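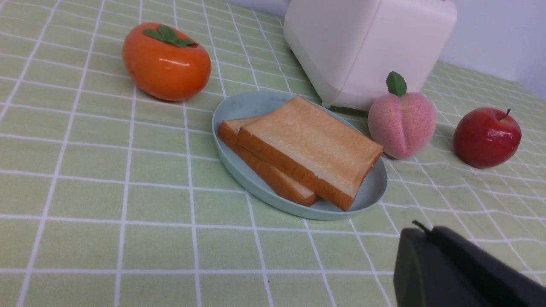 OK so I finally finished moving my grandmother's recipe cards out of the tin and into something my cousins can read, and I have a lot of feelings, so this is going to be a thread. Get a snack.

Background for anyone new: my grandma was Saulius Rimkutė's baby sister. He's the great-uncle I post about sometimes, the one with the accordion. She cooked for everybody, wrote everything down on index cards, and used at least three different spelling systems doing it.

There are 434 cards. I know because I numbered every one in pencil on the back before I let myself read any of them. Best decision I made in this whole project. When I dropped a stack down the basement stairs in June I only cried a little.

First surprise: 41 of them are for cucumbers. Pickled, half-pickled, in sour cream, in honey (!!), cold soup, and one that just says "cucumbers the way Larnano people do them" and then gives no instructions at all. Who are the Larnano people, Grandma. What did they do to the cucumbers.

I asked my mom. She said Larnano was the building two streets over, and everybody in it put in too much dill. So now I know that much, and I've typed it up as "add too much dill."

Second surprise, she never gives a baking time. Not one! She writes "until it smells like it" or "until Pekier closes." Pekier was the hardware store across the road. My uncle swears it closed at 5 on the dot, but that doesn't help me unless I know when she put the cake in.

So I've been testing. My method is that I start checking at half an hour and then stand in front of the oven getting more and more nervous. It's a terrible method, and the apple cake has come out great twice and been soup in the middle once.

The handwriting, you guys. The early cards are so careful, all these loopy letters, every ingredient on its own line. Then you can tell exactly when my mom and her brothers were little, since it all goes to pieces. One card for dumplings is just "flour, the usual, potatoes, STOP THAT" and I'm keeping it exactly as written.

For people asking how I did the typing: I didn't scan them and run them through anything. I tried that on the first few and it read "beets" as "bells" every time. I just sat with a lamp and a magnifying glass and did 13 a night. Some nights I did zero. It took the whole winter and a good bit of spring.

If you're doing this with your own family's cards, put the translation and the original wording next to each other. I skipped that for the first batch and had to go back. "A glass of milk" means a specific glass. Everyone over sixty in my family knows which glass. It had a blue rim and it's been broken since before I was born.

(My aunt thinks it was a bit less than a cup. My mom thinks it was a bit more. They haven't settled it and I've stopped bringing it up at dinner.)

The fall cards are my favorites. She got so into fruit once the weather turned. Plums with bacon, pears in a pot overnight, a quince cheese you have to stir forever. She found persimmons late in life, after the move, and went completely nuts for them. There's a persimmon bread card with four exclamation marks on it and she was not an exclamation mark person.

I made the bread and it's very good. It's dense and kind of sticky and it's better on day two. Use the squishy ones if you have the pointy kind, like way squishier than feels right. I used one that was still firm and my whole mouth went fuzzy for an hour.

There's also one card I can't figure out. Title is "Plandamholm." Ingredients are rye crumbs, butter, cardamom, "the good jam." No steps. My mom's never heard of it. Aunt's never heard of it. If that word means anything to anybody please please reply, I don't care how weird your guess is.

I did take a swing at it. Toasted the crumbs in the butter, layered them with cherry jam, stuck it in the fridge. It tasted nice! I have no idea if it's right. It could be a cookie for all I know.

Printing: I got quotes from a couple of places and went with Onuoha, the little copy shop by the train station, mainly because the lady there let me feel all the paper. Spiral binding, so it lies flat on the counter. Each cousin gets one, and I got extras because somebody will spill on theirs by New Year's.

The real cards are back in the tin in the right order, and the tin's going to my mom. I kept one out for myself and it's the STOP THAT dumplings. It's on my fridge.

Anyway, I'll post the persimmon bread recipe tomorrow if I can work out what size pan she meant by "the long one."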